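The wiping planner finally feels the sink

I have been putting off this post until the new contact controller could get through a whole basin without me hovering over the stop button, and as of 30th July it can! So this is a long one, and it is mostly about software. If you came for motors and brackets, there's a bit at the end, but not much.

Quick recap for anyone who missed the February post. Gristetti is my name for the planning and control stack I run on the arm at home in Ellosthorpe. It started as a tabletop wiping project, because a table is flat and you can get a very long way on a flat thing by lying to yourself about force. Pick a height, drag the cloth along it, done. Then I moved to a bathroom sink and everything I had written fell over inside a minute.

The trouble with a basin is that the surface normal changes all the time. My old planner sampled a path on the depth cloud, offset it by the thickness of the cloth and sent it to the arm as plain position targets. On shiny white ceramic the depth is awful. You get holes wherever a light reflects, and around those holes you get points that float above the real surface or sink below it. So the arm would skim over nothing for a stretch and then shove into the wall of the bowl and fault out.

What I do now is split the job in two. The planner (I call this part Shibata, and it's the piece I rewrote completely) fits a smooth surface to whatever depth points survive the filtering, and it only has to be right to within a centimeter or so. It hands over a path on that surface plus a direction to push at every step. The controller, Gullo, follows the path sideways but is free to move in and out along the push direction until it reaches the force I asked for. If the fitted surface is a bit off, the cloth just settles where the ceramic really is. I can't tell you how happy I was the first time I watched the force plot go from a row of spikes to a boring wobbly line.

A few things I learned on the way, for anyone building something similar:

The push direction matters more than the path. I had a bug where the normals near the drain pointed slightly the wrong way, and the cloth kept creeping toward one side of the bowl. I blamed friction for days. It was a sign error in the smoothing code.

Slow down before contact and only before contact. I was running the whole approach at a crawl, and a full basin plan took 96 seconds. Now the arm moves at normal speed until it is close to the fitted surface, and the same plan runs in 53.

Cap how fast the force target can change. When it jumped straight to full pressure the cloth would bunch up in the gripper and stay bunched, and then every estimate after that was wrong.

Perception got a rewrite as well. The dirt detector used to be a brightness threshold, which worked great until the gray shading on the curve of the bowl started coming up as dirt and the arm went off to scrub a shadow. I labeled 2,000 small patches by hand - smears, specks, shading, reflections, hardware - and trained a tiny classifier on them. It is not a clever model at all, and it runs fast enough that I can check the basin again after each stroke. The drain stopper still confuses it, mainly when there's a dark ring of muck right up against the chrome, so for now I mask the stopper out and plan strokes around it.
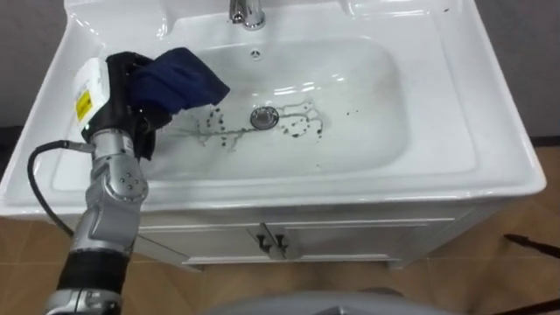 Cloth against the upper left slope, with the mess around the drain still to deal with.

That upper slope is my favorite test, because the surface curves away in two directions near the rim and the old code never once made sense of it. The smears by the stopper are the other half of the challenge. Specks are easy to find and easy to miss with a cloth, so Shibata now groups them with the nearest smear and plans one longer stroke through the lot. Planning takes 40 milliseconds per stroke on my old desktop, so I have stopped worrying about it.

Next on the list is the cloth itself. At the moment the software treats it as a pad of fixed thickness, and a folded, creased cloth is nothing like that. I'd love to estimate the contact patch from the force readings while the arm moves, and I have a half-working branch that does it on flat surfaces.

Oh, and the hardware bit I promised: the cable needs a better route. I now add a penalty in the planner for wrist angles that pull on it, and that has helped a lot. The weights are in the config folder if you want to try them on your own arm.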